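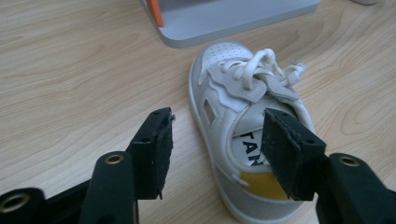
Children's shoes: check before handing out
Clindham site, completed 2020-11-20

Use one sheet for each pair. Mark every line OK, ACTION or N/A and put a comment against anything that isn't OK. Shoes with an open ACTION go back on the lower shelf, not on the rail.

1. Laces
Both present, ends not split, no knots part way along. Tied in a bow that a child can undo.
OK.
Comment: white laces, bow a bit loose and the ends on the long side. Retie with a double bow at fitting. If the loops still reach the floor, swap for the shorter pair from the drawer.

2. Upper and toe cap
No holes other than the ones made for air. Stitching sound round the toe. Press the toe cap from inside with a thumb.
OK.
Comment: white with light grey panels. The small holes over the toe are part of the shoe, please don't log them as damage as happened in February.

3. Tongue
Lies flat, centred, no hard edge against the instep.
OK.
Comment: wavy edge on this style. Felt along it, nothing sharp.

4. Heel
Stiff enough to hold its shape when squeezed. Lining not worn through.
OK.

5. Insole
Flat, not lifting at the heel, no grit under it.
ACTION.
Comment: left insole lifts when pulled. Stick down and leave overnight under the 2 kg weight. Lettering on the insole is not a size, take the size from the label or measure.

6. Size
Measure the inside length and write it on the tag in millimetres. Don't rely on what the donor has written on the bag.
ACTION.
Comment: tag missing. New one to be written once the insole is down.

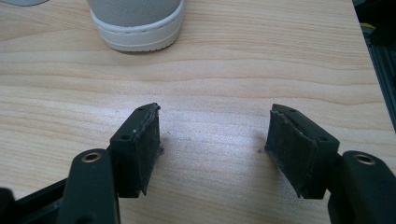 Stirisby Shoe Exchange / Clindham Sorting Team

7. Sole
Check for splits across the ball of the foot and for the edge coming away from the upper. Bend once, gently.
OK.
Comment: thick white rubber, bends evenly. Wipe the edge before it goes out.

8. Pair match
Left and right the same style and size, similar wear.
OK.

9. Cleaning
Damp cloth only on white uppers. The Ullen spray is for leather and leaves a yellow mark on mesh.
N/A for this pair.

10. Work surface
Pale wood top wiped down between pairs. Outdoor shoes go on newspaper.
OK.
Comment: newspaper is running low, please bring some in. The Trajkovski crates are not to be stacked on the table, they have scratched one end of it already.

Result: HOLD, two actions open (lines 5 and 6). Recheck both lines before the pair goes on the rail. There is no need to repeat the whole sheet.

Sheets are kept for 56 days in the blue folder, then recycled. Blank copies are in the drawer under the laces, 50 to a pack.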